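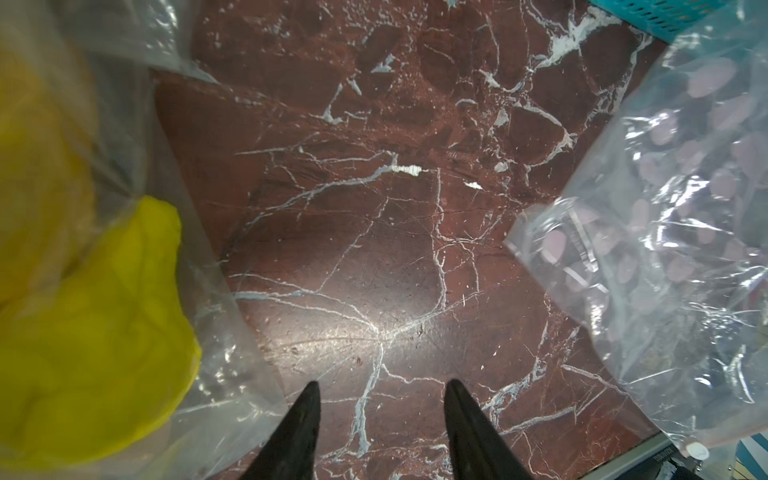

Speaker notes: What your backlog is costing you

Slot is twenty minutes, straight after lunch. Speak up. Half of them will be asleep by the third slide and the other half will be buying something in the sale on their phones.

1. Opening

Ask for hands: who bought a game last month? Keep your hand up if you've installed it. Keep it up if you got past the tutorial. Wait for the hands to go down. Put mine down as well.

Then the confession. My own library stands at 248 games. I have finished nine of them, and one was a typing tutor.

2. The spreadsheet

Orvokki Vainio kept a record of every game she bought over four years and lent it to me for this talk, on condition that I didn't read out the dating simulators. Total spend: 1,809 euros. Games bought: 165. Games never started: 130.

Pause here. Let someone do the sum.

Her favourite row is Clisesora, a farming strategy game bought three times: once in a bundle, once on its own because she'd forgotten the bundle, and once as a gift for a friend who already had it. She has still not planted a turnip.

3. Why discounts work on us

Most of us don't look at the price, we look at the number crossed out next to it. Go slowly on this bit, it got muddled at rehearsal.

- A game at full price is a decision. The same game at 80 per cent off is an emergency.
- Wishlist emails arrive at 6 pm, when you're tired and have just sat down.
- Bundles: you want one game and come home with eleven. Mention Raltolance and its seven soundtrack packs. (If nobody laughs, move on quickly.)

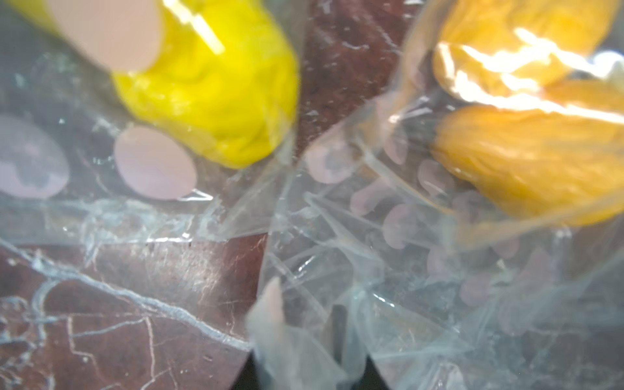
4. Key shops, briefly

Someone will ask, so get in first. A key shop sells you a code and you type it into your launcher. Some are authorised by the publisher and some are a bloke with a list. Check three things before paying:

- Which region the key is for. I own a copy of Harries that will only run in a country I've never visited.
- Whether the fee appears at the basket or on the page. Cheapest in the table is often fourth cheapest at the till.
- What the refund terms say about a key you've already revealed. Usually they say no, at length.

Don't get drawn into naming shops. Last time it ate the whole question slot.

5. What I do now

One in, one out. I can't buy a game until I've finished one or given up on it in writing. The giving-up list lives on the fridge. Nestex has been on it since September, with the note "too many crafting benches".

Orvokki's rule is stricter: wait for the sale to end, and if she still remembers the title, she buys it in the next one. She has bought two games this year. I've checked, and neither is installed.

6. Questions

Repeat each question into the mic. Spreadsheet template is on the last slide, leave it up.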